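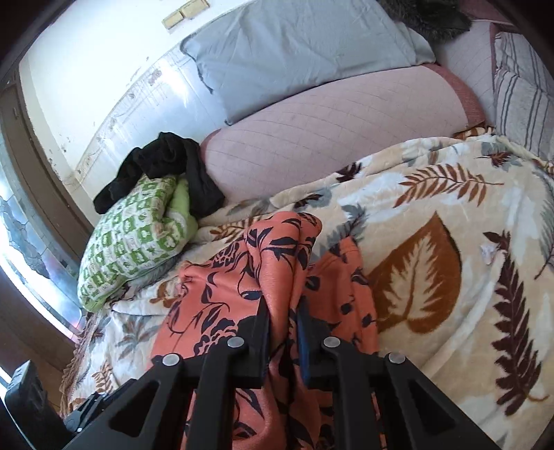

Blanket (bedding)

A blanket is a large piece of cloth, usually thick and soft, that keeps a sleeping or resting person warm. I've been looking after this entry since the old version got merged with "Quilt" (a mistake, in my opinion, and I said so at the time), so if you spot something wrong, it's probably mine.

What counts as a blanket

People argue about this more than you'd think! For this entry I go by the plain household meaning: one main layer of cloth, made to go over you. A quilt is two layers of cloth with filling stitched between them. A comforter is a fatter relative of the quilt. A bedspread is mostly for looks and goes on last. A throw is a small blanket that lives on the couch, and I've put it in here instead of giving it its own page, mainly so I only have to fix things once.

There's overlap, of course. My aunt calls every single one of these "the cover" and has never once been misunderstood.

Name

The English word goes back to an Old French word for a white woolen cloth, from "blanc," meaning white. There's a popular story about a weaver named Thomas Blanket of Bristol who is supposed to have given his name to it. I love that story, but the word was in use before he was, so please stop adding it to the first paragraph.

Materials

Wool is the old standby. It traps a lot of air in its crimped fibers and stays fairly warm even when it's a bit damp, and for centuries it was what most people in cold parts of Europe meant by the word. Cotton is lighter and easier to wash, and it suits warm nights, especially in the open "cellular" weave you may remember from hospitals. Acrylic came along in the twentieth century as a cheap stand-in for wool. Polyester fleece followed, and then the very plush polyester pile that's sold everywhere now, often printed with big flowers or leaves. I grew up under one of those and I'm not neutral about them.

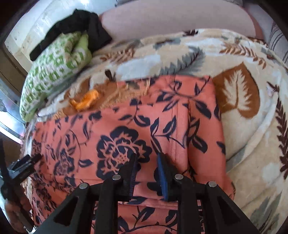 Coral-pink floral cloth on a cream leaf-patterned blanket.

How plush blankets are made

Plush ones usually start as a knitted base with loops or cut ends standing up on the face. The pile gets brushed and sheared to an even height, and a pattern may be printed on. Rakiya Ogunleye, who worked in the finishing room at the Isah mill in Mirkeck, wrote to me about the shearing stage and very kindly corrected two paragraphs I'd had backward for ages. Her main point was that brushing comes first, because the blades can only level fibers that are already standing up. The mill listed 342 printed designs in its last pattern book, and she told me leaves outsold everything except roses.

Weight is normally given in grams per square meter, or GSM. The Isah book lists its heaviest plush blanket at 504 GSM, and I can tell you that's a serious blanket (my cat disappeared into mine for an afternoon).

Sizes

Sizes aren't as standard as the labels make them sound. A "queen" from one maker can hang well short of a "queen" from another, so measure the bed and add the drop you want on each side. Don't forget mattress depth, which is where I went wrong twice.

Washing and storage

Read the label first. Most polyester plush does fine in a cool, gentle wash with no fabric softener, which can coat the fibers and leave the pile feeling flat. Dry it on low or hang it up. High heat can make the tips of the fibers go stiff and crunchy, and I don't know of any good way back from that. Wool wants cool water, very little rubbing, and drying flat.

For storage, make sure it's fully dry, then fold it loosely into a breathable cotton bag. 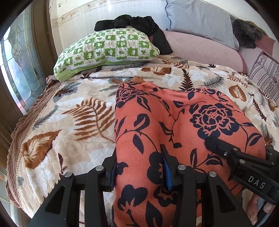 Folding along a different line each season helps too, as pile that sits creased in the same spot for months tends to keep the crease. Ibrahim Obi's little handbook "Clerkano" gives 9 folds for household linens, and the 5 in his blanket chapter are all worth a try, though the third one needs a second person or very long arms.

Blankets as gifts

In a lot of places a blanket is a standard present for a wedding or a new baby. They also get handed down, and families can be very particular about who ends up with which one. I'd love to expand this section, so if your family has a custom, leave it on the talk page with a source if you've got one.

See also: Quilt; Comforter; Throw; Bed linen; Pile fabric

Last revised Friday, September 15, 2023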